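Chapter 4
Planning the Purchase

After reading this chapter, you should be able to write a task list for a piece of equipment, separate the purchase price from the full cost, and prepare a budget request that a manager can approve or refuse on its merits.

4.1 Start with the task

Marcelino Cifuentes runs a small laundry service in Getska. When he first looked at two-armed robots, he asked three suppliers for prices before he had written down what the machine would do. The quotes could not be compared. One included grippers, another listed them as extras, and the third assumed he already owned a work table.

A task list prevents this. It names each object to be handled, where it starts, where it ends, and how often the job comes up in a shift. Soft goods need extra care at this stage. A sock has no fixed shape, and a gripper that handles boxes well may do poorly with knit fabric. Ask the supplier for a trial with your own items.

4.2 Price and cost

The quoted price covers the arms and the controller. In the plan Cifuentes finally submitted, this came to 63 percent of the first-year budget. The remainder went to grippers, the table, wiring, training, and spare parts. He set aside up to 30 hours of staff time for setup and entered those hours at full wage.

Small fixtures belong in the budget as well. Racks, poles, hooks, and hangers cost little to buy, but they have to be placed within reach of both arms, and someone has to build and adjust them.
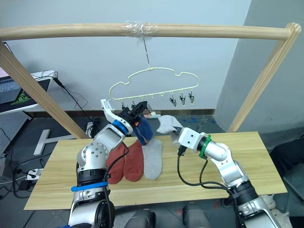 Enter fixtures on a separate line, with labor shown apart from materials. If they are folded into "miscellaneous," they are usually the first item cut, and the work is then paid for out of the maintenance account.

4.3 Lead time

Cifuentes was quoted 38 days for the arms and a longer wait for the grippers. Schedule training by the part that arrives last. An order placed in December may also run into the supplier's yearly shutdown, so get the ship date in writing.

Key terms: task list, purchase price, first-year cost, fixture, lead time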